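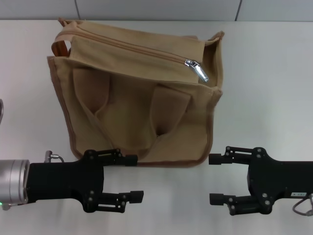
Canvas is a heavy plain-woven fabric used for bags, sails, tents, awnings, work clothing and painting supports. It was made mainly from hemp until the spread of machine-spun cotton, and most canvas sold today is cotton, linen, polyester or a blend. The name goes back, through Old French, to the Latin word for hemp.

Structure

In a plain weave each weft yarn passes over one warp yarn and under the next, and the order is reversed in the following row. The result is a firm cloth with the same appearance on both faces. Two broad types are recognized. Plain canvas is woven from single yarns and has a slightly open surface. Duck, from the Dutch doek (cloth), is woven more tightly, often with plied yarns or with two warp yarns laid side by side. In everyday use the two names overlap, and many retailers treat them as one.

Basket weaves, in which pairs of yarns cross together, are sometimes sold as canvas. They drape more easily than a plain weave of the same weight but snag more readily.

Weight and grading

Canvas is graded by mass per unit area, given in ounces per square yard or grams per square meter. In the United States, numbered duck follows an older scale in which a higher number means a lighter cloth. The scale is based on a piece 36 inches by 22 inches: the grade number is subtracted from 19 to give the weight of that piece in ounces. Number 10 duck therefore weighs 9 ounces per piece, and number 4 weighs 15.

Weights quoted by makers may refer to the cloth before or after finishing. Wax, sizing and coatings can add a good deal to the figure, so two fabrics with the same stated weight may differ in yarn content.

Finishing

Cloth taken straight from the loom is called greige or loomstate. It still carries the size applied to the warp for weaving, along with bits of seed and natural wax. Scouring removes these and makes the fabric absorbent enough to take dye evenly. Undyed cotton canvas ranges from cream to light tan.

Common finishes include:
Waxing – paraffin or beeswax mixtures are worked into the cloth to shed water. The finish wears off at creases and must be renewed.
Coating – a layer of polyurethane, acrylic or PVC is applied to one face. Coated canvas resists water well but breathes poorly.
Mildew treatment – used on awnings and tents that stay outdoors.
Preshrinking – the cloth is compressed mechanically along its length so that later washing has less effect.

Use in bags

Bag canvas is normally cut with the warp running vertically, in line with the pull of the handles. Light grades collapse unless they are lined or backed, while heavy grades can stand without support but are hard to sew where several layers meet. Seams are often bound with tape or finished with piping, a folded strip of fabric that may enclose a cord. Points of high load, such as handle ends, are reinforced with box stitching, rivets or patches.

The Fehr mill at Vuvberg wove bag and tent canvas on 56 looms at its largest extent. Its pattern books list 5 grades, 2 of them reserved for tents. The bag grades were sold to the Nornari workshops, which cut and sewed them at Flikbridge – first for mail sacks, later for shopping and travel bags. The Vuvberg looms were idle each July while the water channel was cleared.

Care

Untreated cotton canvas can shrink noticeably in its first hot wash, and the warp usually shrinks more than the weft. Cold washing and drying flat limit the change. Waxed cloth should be brushed or wiped with cold water, as detergent strips the finish. Creases pressed into heavy canvas during storage may remain as pale lines where the dye has rubbed away, and bags are better stored lightly filled than folded.

See also: Denim; Drill (fabric); Oilcloth; Sailcloth; Ticking

Last edited 12 Oct 2018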